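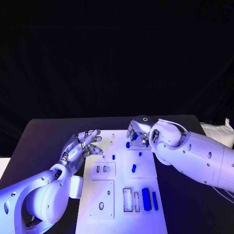 Peg board, both arms over it, small blue piece in the right fingers. Cool light.

December, started 9:40

Teleop on the peg board again, Ľubomír in the gloves, me on the log. Kalliopi in after lunch. Goal for the week is 1,000 usable demos for Drekura, we are at 83. Not panicking yet.

Glove calibration took forever. Left thumb reads bent when it's flat. Redid the open/fist/pinch routine 3 times, then swapped the glove liner and it came right. Write the liner thing on the wall sheet!! Same problem last month and we lost a morning to it.

Order of pieces: leave it free for now. Ľ. wants a fixed order (small pegs first, big cylinder and rod last), says it's easier on the operator. Probably is. But the Skernmont set was all fixed order and the policy just stalled whenever a piece was already in. So free order, operator picks, and we tag the order afterward from the log. Kalliopi to write the tagger, she has most of it from Zadel.

Things to keep to while demonstrating:
- slow down before contact. The retargeting lags and if you come in fast the peg gets jammed crooked
- pinch with thumb + index if you can, ring finger tends to wander into the neighbor piece
- don't correct by wiggling. Lift, look, come down again. Wiggles show up in training as a nervous tic
- idle hand stays up off the board, open, not resting on anything
- if you drop it off the table, stop the episode, don't chase it 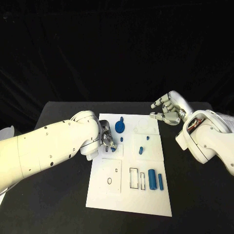

The small pegs are still the worst. From the headset view the fingertips hide the slot right when you need it, so Ľ. tilts the wrist to peek and then the peg goes in at an angle. Tried having him line up by the plate edge instead of the slot. Better I think, need numbers. Could turn up the wrist camera inset, it's tiny now and he ignores it.

Big cylinder is easy to grab but people push it along the board before they close the hand. Not sure if thats bad. Leave it in, mark as "push" in the notes column.

11:15 right arm faulted, wrist joint limit. Operator had his elbow too high and the mapping ran out of room. Re-zeroed with the chair 2 notches lower, fine after. Chair height goes in the setup file, don't trust memory.

Tried hand guiding on the Trnka controller as a comparison, zero-torque mode, moving the arm by the forearm. Fine for the reach, hopeless for the fingers, you need a third hand. Drop it for this task.

Sessions no longer than 40 min. Ľ. went well over an hour and the last batch is sloppy, you can see it in the grip traces. Flagged them, didnt delete.

To do
- K: tagger, also check clock offset between glove and arm logs
- me: wrist inset bigger, spare liners
- Ľ: redo the sloppy ones tomorrow, fresh

Data copied to the lab drive 16:50, checksum ok.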